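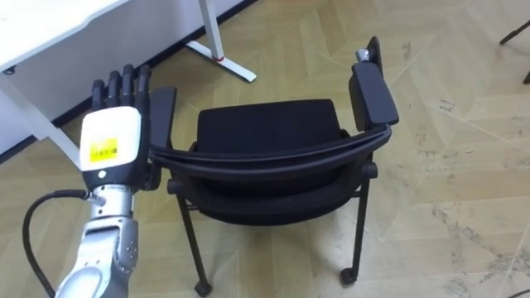 Fischgrät ölen oder lackieren? Altbau, 50 qm

hotar_roxana
Hallo zusammen! Nach langem Mitlesen jetzt mein erstes eigenes Thema, und ich freu mich wie ein Kind: Unter dem PVC in unserer neuen Wohnung liegt Eiche-Fischgrät, massiv, im ganzen vorderen Teil, 50 qm! Der Vermieter ist einverstanden, dass wir schleifen, er zahlt sogar die Maschine. Kleberreste sind schon runter (war eine Plackerei, aber man sieht die Maserung und alles ist vergessen).

Jetzt die Frage, an der sich bei uns zu Hause die Geister scheiden: Öl oder Lack? Im größten Zimmer wird gearbeitet, da rollt den ganzen Tag ein Bürostuhl. Mein Mann will Lack, ich will Öl. Überzeugt mich. Oder ihn!
Gruß, Roxana

plemley
Glückwunsch zum Fund! Öl, ganz klar. Ich hab vor 14 Jahren geölt und würde es sofort wieder machen. Kratzer schleifst du an der Stelle aus, ölst nach, fertig. Beim Lack musst du irgendwann das ganze Zimmer ausräumen. Und barfuß ist das ein völlig anderes Gefühl, wunderbar warm.

Darius Pop
Da muss ich widersprechen. Unter Stuhlrollen läuft dir Öl in zwei Wintern durch, dann hast du vor dem Schreibtisch einen grauen Halbmond. Nimm einen 2K-Wasserlack, matt, drei Schichten, Zwischenschliff mit 120er. Sieht heute kaum noch nach Lack aus. Ich liebe mein Parkett auch, aber ich will darauf wohnen und es nicht pflegen wie einen Rennwagen.

plemley
Grauer Halbmond kommt von harten Rollen und Sand, Darius, das hatten wir doch schon im Dielen-Thema. Weiche Rollen drauf (die mit dem hellen Laufring), einmal die Woche saugen, und gut ist.

Darius Pop
Hatten wir, und da lagst du auch schon falsch ;-)

bornholm_virgil
Darf ich etwas Grundsätzliches einwerfen? Bevor ihr über die Oberfläche streitet: Roxana, wie dick ist die Nutzschicht noch? Bei altem Fischgrät ist oft schon zwei-, dreimal geschliffen worden. Wenn du an den Rändern Nagelköpfe siehst oder die Feder durchscheint, lass die Walzenmaschine stehen und nimm eine Tellermaschine. Bei Fischgrät ist die sowieso schöner, weil die Stäbe in zwei Richtungen liegen und die Walze immer einen Teil davon quer erwischt.

Ich hab meins mit 36, 60, 80 und 118 gemacht. Quatsch, 120 natürlich. 118 ist die Hausnummer vom Verleih, den Zettel hab ich gerade vor mir liegen.

hotar_roxana
Haha, 118er-Korn, das such ich morgen im Baumarkt! Danke Virgil, gute Frage. Ich hab im Flur einen losen Stab rausgenommen und gemessen, über der Feder sind noch 2 mm. Ist das schon kritisch?

bornholm_virgil
Das ist knapp, ein vorsichtiger Schliff geht. Mit 36 würde ich da nicht mehr anfangen, lieber 60 und etwas mehr Geduld. Und leg den Stab mit der alten Seite nach oben wieder rein, sonst hast du einen hellen Fleck!

shihchieh_t
Noch ein Punkt für die Ölfraktion: die Farbe. Eiche unter Wasserlack bleibt recht hell, fast wie roh. Mit Öl wird sie honigfarben und die beiden Laufrichtungen vom Muster spielen viel stärker im Licht. Mach dir Probeflächen hinter der Tür, eine mit Öl, eine mit Lack, eine mit Hartwachsöl, und schau sie dir abends bei Lampenlicht an. Mich hat das damals komplett umgestimmt.

Darius Pop
Probeflächen unterschreib ich sofort. Und wer es hell mag, ist beim Lack goldrichtig, das ist ja kein Fehler.

Tae-yang
Stuhlmatte? Durchsichtig, unter den Schreibtisch, Thema erledigt.

plemley
Eine Plastikmatte auf Fischgrät! Mir blutet das Herz.

Tae-yang
Deins vielleicht, mein Boden sieht dafür aus wie neu :D

hotar_roxana
Ihr seid großartig! Stand 21. Juli 2024: Probeflächen sind drauf, alle drei. Mein Mann schleicht auffällig oft um das Hartwachsöl herum. Weiche Rollen sind bestellt, die Matte bleibt als Plan B. Eine Frage noch: Fugen vor dem letzten Schliff kitten oder erst danach? Manche sind so breit, dass eine Bankkarte reinpasst.

bornholm_virgil
Vor dem letzten Schliff, mit dem Staub vom 80er-Gang und Fugenkittlösung. Das Band vom Verleih vorher gut aussaugen, damit kein grobes Zeug vom ersten Gang mit reinkommt. Und stell bitte Fotos ein, wenn geölt ist!

Darius Pop
Oder lackiert.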